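Recogida de ejemplos: por dónde vamos

Boletín interno de Tritlow, sección Laboratorio

Desde febrero el grupo de manipulación dedica casi todas sus mañanas a grabar ejemplos para el nuevo modelo de Sokar. Varias personas de otras áreas nos han preguntado qué hacemos tantas horas en la sala del fondo, y aprovechamos este número para contarlo.

Al cierre de este boletín hay 1416 episodios guardados. Un episodio es una tarea completa, desde que el operador toma el control hasta que suelta el objeto y pulsa el pedal de fin. La mayoría corresponde a una sola familia de tareas, la de meter y sacar objetos pequeños de recipientes. La instrucción escrita que acompaña a cada grabación es corta: «pon el paquete en el cuenco», «saca el paquete del cuenco», «pon el paquete en el plato». Al principio cada operador la redactaba a su manera y acabamos con frases que decían lo mismo de formas muy distintas. El modelo tendrá que entender esa variedad algún día, pero para esta primera tanda hemos fijado una lista cerrada de 30 instrucciones y las variantes se añadirán después, en el etiquetado.

Bilal Hourani coordina las sesiones y ha preparado la hoja de turnos. Cada turno dura dos horas, con una pausa a la mitad. Quien teleopera no etiqueta ese mismo día. La regla viene de la primera semana, cuando revisábamos nuestras propias grabaciones nada más terminar y dábamos por buenos episodios con titubeos que otra persona habría descartado.

El material es barato y fácil de reponer. Usamos cuencos, platos, cajitas y paquetes de colores vivos sobre una tela clara. La tela se cambia o se recoloca entre bloques, y no la planchamos. En las pruebas del otoño el fondo era siempre igual de liso y el modelo fallaba en cuanto aparecía un pliegue cerca del objeto, así que ahora las arrugas forman parte de los datos.
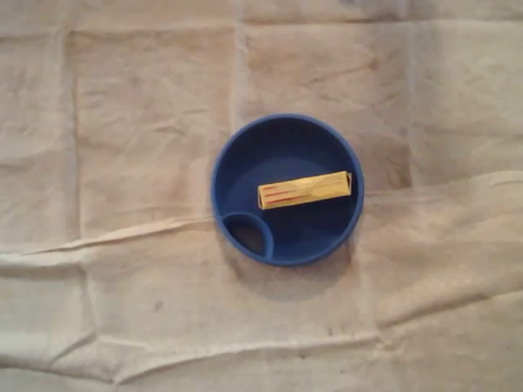 Cuenco azul con un paquete amarillo de rayas rojas, visto desde arriba.

El cuenco con compartimento lateral da más trabajo que los lisos. Cuando la instrucción dice solo «en el cuenco», el episodio vale si el paquete queda en el fondo principal y también si queda apoyado en parte sobre el divisor, siempre que no se salga. Si la instrucción pide el fondo principal, lo segundo se marca como fallo. Parece un detalle menor, pero Bataineh, la empresa que revisa una parte de las etiquetas, nos devolvió en su primer informe un buen número de discrepancias por este motivo. La guía de etiquetado ya recoge los dos casos con capturas.

También hemos cambiado la manera de repartir las posiciones. Antes el operador colocaba el recipiente donde le parecía, y al mirar los mapas de posiciones vimos que casi todos los cuencos acababan cerca del centro de la mesa. Ahora el programa de sesión propone una zona y una orientación antes de cada episodio. La superficie está dividida en ocho zonas y no se pasa a la siguiente tarea hasta haberlas cubierto todas. El centro sigue teniendo más ejemplos por lo acumulado antes del cambio — lo compensaremos al muestrear, sin borrar nada.

Los episodios fallidos se conservan. Van a una carpeta aparte con una etiqueta de motivo: agarre perdido, recipiente desplazado, objeto fuera de alcance, error del operador. De momento no entran en el entrenamiento. El equipo de Itis quiere usarlos para un detector de fallos y nos ha pedido que no recortemos el final, aunque el operador ya haya desistido.

En cuanto al ritmo, en una mañana normal salen alrededor de 30 episodios válidos por operador. Las tareas de sacar van más despacio que las de meter, sobre todo con paquetes estrechos apoyados cerca de la pared del recipiente, donde cuesta encontrar sitio para los dos dedos de la pinza. Hemos probado a entrar en diagonal y funciona mejor con unos operadores que con otros. Bilal prefiere que no se imponga una técnica única, siempre que el movimiento sea continuo y no haya esperas largas en el aire.

Quedan dos asuntos pendientes. El primero es la luz. Por la tarde entra sol por el lateral y las sombras se alargan mucho; queremos tener ejemplos así, pero repartidos entre tareas, y por ahora casi todos caen en la misma. El segundo es la cámara superior, que pierde el enfoque fino en algunas sesiones. Para localizar un objeto basta, pero los textos impresos no se leen, y eso nos deja fuera las instrucciones que nombran un producto por su etiqueta. Hasta que se resuelva, los objetos se nombran solo por color y tipo.

Quien quiera hacer un turno de prueba puede apuntarse en la hoja que está en la puerta de la sala. No hace falta experiencia previa; la primera sesión es de práctica y sus episodios no se guardan. Los lunes a primera hora suele haber hueco.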